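Ostcombe Natural History Club
Minutes of the Winter Meeting, Jan 10, 2024

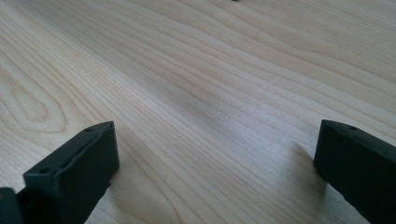

Called to order at 7:04 p.m., four minutes late, which the chair noted is a club record for promptness. Thirteen members present, plus one gentleman who wanted the quilting group and stayed for two agenda items before saying so.

1. Minutes of the last meeting
Approved, after a correction. The bird described as "a lesser owl of some kind" should read "a mourning dove." The secretary regrets the error and maintains that it was getting dark.

2. Hedgerow toad crossing
Rima Yammine presented the totals from last spring's crossing on Tarawneh Road. Members carried 2,017 toads across the pavement over 30 nights, along with 76 salamanders and a small snapping turtle that did not want help. Road deaths came to 249, most of them on two wet nights when the patrol roster had gaps in it.

R. Yammine asked that people who sign up for the late shift come to the late shift. General murmuring. She then passed around the roster for this spring, and it came back with the early shift full and the late shift containing one name, hers.

There was a question about why the toads insist on crossing there at all. R. Yammine said they are heading for the pond where they were hatched, and that the pond was there before the road. A member asked if we could build them a closer pond. R. Yammine said we could, and they would walk right past it. The member said he knew people like that.

Agreed: buckets to be labeled and returned clean. Last year's came back with fishing line in one and potato salad in another.
Action: R. Yammine to ask the county about a temporary speed limit on rainy nights. The county has been asked before. It thanked us for our interest.

3. Toad tunnel
The chair read out a quote from Darex for a concrete underpass with guide fencing on both sides. There was a pause. The chair read it out again in case anyone had misheard.

Discussion of whether fencing alone would do any good. R. Yammine pointed out that fencing with no tunnel is just a place for toads to sit and think. Some support for fencing with pitfall buckets along it, which would at least save the patrol from looking under every leaf. Buckets would have to be checked at dawn as well as at night. Enthusiasm dropped at the word "dawn."
Action: chair to get a price for the fencing only. Carried, eight to three, two not voting. One of the two was looking for his glasses.

4. Recording calls
It was proposed that members log frog and toad calls on Clikby this season in place of the paper forms. In favor: the entries arrive with a time and place attached and are legible. Against: several members do not care to be told by a telephone that they have heard a cricket.

The secretary, who types up the paper forms, spoke in favor at some length and was asked to sit down. Compromise reached. Both will be accepted this spring and we will look at it again in June. Anyone using paper is asked to write the species name in full. "Peeper, prob." turned up on nineteen forms last year, once next to a sketch of a duck.

5. Speaker for next meeting
The talk on moth pupae is postponed, as the speaker has moved to Arizona. Suggestions for a replacement were owls, lichens, and "something with slides." Lichens won by one vote. The owl party asked that its disappointment be recorded, and it is.

6. Other business
The lending library is missing the salamander key, both volumes of the sedge guide, and the sign-out book.

A member reported a bat in his attic and wanted to know what to do about it. He was advised to leave it alone until warm weather. He said his wife had hoped for a different answer.

The coffee fund is short again. A discussion of who takes two cups was ruled out of order.

Adjourned 8:51 p.m. The next meeting will be in the same room, assuming the quilters have not booked it first. Toad patrol begins on the first warm rain, and R. Yammine will telephone. Please pick up.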